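The second life of a power supply

Old computers come apart faster than you'd think. Lid off, two screws, four more round the back, and the grey box that feeds the whole thing slides out trailing its wires. Then what? For years, in most offices, then nothing. It went on a shelf. Then on top of another one.

I went to Rornham to see where the shelf ends up. Trading estate, third unit past the tyre place, no sign to speak of. Liem, the firm is called, and what it does is sort the insides of dead desktops so that somebody can use them again. Power supplies mostly. Fans, leads, a few drives if they must. The week I went it was power supplies and the cables that go with them, two silver units side by side on the bench with a great heap of red, yellow and black coming off the top.

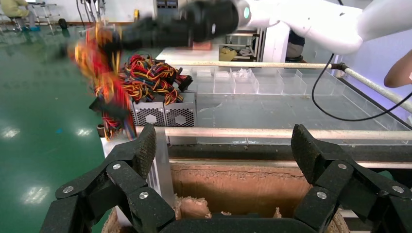

Fitriani Pasaribu
Features writer

The wires are the trouble. Everybody on the bench says so within a minute of meeting you. A power supply is a plain metal box with a fan in it and will sit quietly anywhere you put it. Its cables will not. They find each other. Pull a red one and a yellow one comes with it, then a connector snags on a grille and the lot turns over.

So they go in cardboard. I'd pictured bins, racks, something with a lid. No. Ordinary brown boxes, the sort your kettle came in, some with crumpled paper pushed down inside and some with card dividers slotted across each other to make a grid. One bundle to a slot is the rule. A bundle that has a slot to itself can't tie itself to its neighbour on the way to Zellville, where the testing gets done.

The dividers take a beating. Edges tear, rims go furry, bits of brown come off on the table. They get used till they flop, then they're flattened and somebody cuts new ones. I asked about plastic. Too dear, I was told, and it cracks in the cold, and you can't write on it. You can write on a box. They write on everything.

By the bench there's a clear tray of small compartments for odds and ends, and I spent longer than I should of looking into it. Screws are the thing people ask for, apparently. Letters come in from folk who've lost one screw.

Numbers, then, since my editor wants some. Liem took in more than 3000 units last year. A busy day is 90 through the bench. November is the bad month, when offices clear out before the holidays and the pallets come in badly wrapped with the leads hanging out of the sides. It took 5 goes to get the box layout right, and the first was a disaster: long slots, so the cables lay flat, which sounds sensible. They slid under the dividers and knotted up at the bottom. Short deep slots beat long shallow ones. Let the bundle hang down in and fold on itself.

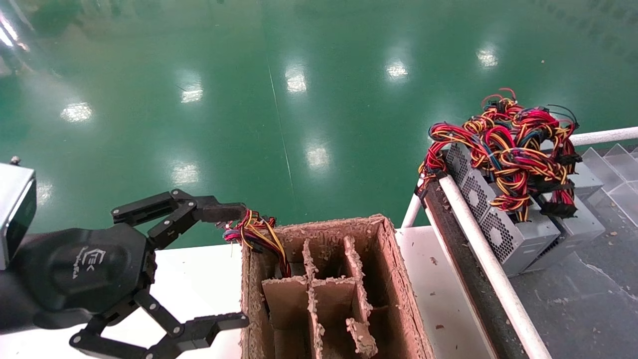

How should I store spare computer cables at home?
Tie each one on its own, loosely, with a twist of soft wire or a strip of fabric tape, and give it its own space in a divided box. Keep the ends at the top so you can see what they are. Any lead that came loose from a power supply should be labelled with the make and model of that supply.

That last bit matters more than people think. Leads that unplug from the supply are often not swappable between makes, even when the plug fits. Fits and works are two seperate things, and getting it wrong can kill a drive. At Liem a lead that can't be matched to its box goes to copper.

And don't open the supply itself. Please. It can hold a nasty charge after it's been unplugged. If it's dead, hand it over whole.

What happens to the good ones? Tested, dusted, a fresh label, out again. Some go to repair shops. A big batch went last spring to Ketberg, where a college was putting together machines for its evening classes and wanted everything to match, or near enough. The order form had 2090 written in the corner in biro and it took me most of a cup of tea to find out this was a shelf number and not how many they wanted.

I came home and did my own drawer. Four phone chargers, a scart lead, something with a round plug that may belong to a printer I gave away. Cut the dividers from a cereal box, which is too thin really. Use the thicker stuff if you've got it. The scart lead I kept.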